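Workshop notebook, May, 4:10 pm
Glaze tests, the copper greens again 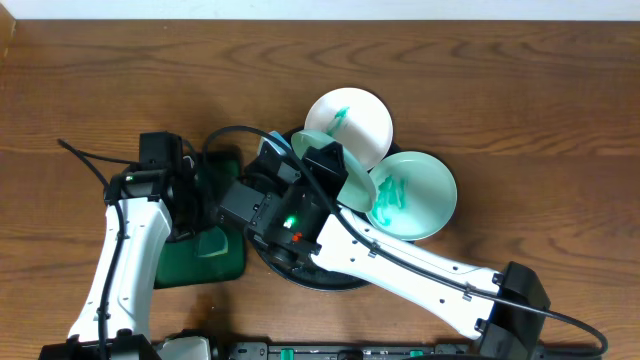

Nobuhle reckons the crawling is down to dusty bisque and I should stop fiddling with the recipe until I've wiped everything properly. Fair enough, but I did sponge the last lot and the Mahrous green still pulled back from the rims, so I'm not letting the recipe off that easily!

Where we're up to. Mixed a fresh 500 g dry batch this morning, sieved it twice, left it to settle over lunch. It's thicker than the Bredeck base (I always forget how much water that one drinks) so I let it down a bit at a time till it came off the stick like thin cream. Dipped 26 tiles, half with one coat and half with two. Wax on the backs this time, because I'm sick of grinding kiln shelves.

Kiln: the Ekon shut itself off early again on the bisque. Controller said 1,096 at the top, cone looked a bit under to me, colour of the clay says the same. Amr Soliman thinks the thermocouple's drifting and he's probably right, he usually is about that kiln. Have asked Cavuteck for a price on a new one. Until then put witness cones on every shelf please, even for bisque, and write down what they did!

Other bits:
- The white stoneware is down to 2 bags. Don't start a big throwing day without checking.
- Someone's put the cobalt back in the iron tub. I've fished out what I could and relabelled it, treat that tub as suspect.
- Slow cooling next firing, some hold on the way down, haven't settled how long. Ask me before you program it.

Tiles are on the drying rack, bottom two shelves. Leave them be till I've written numbers on the backs.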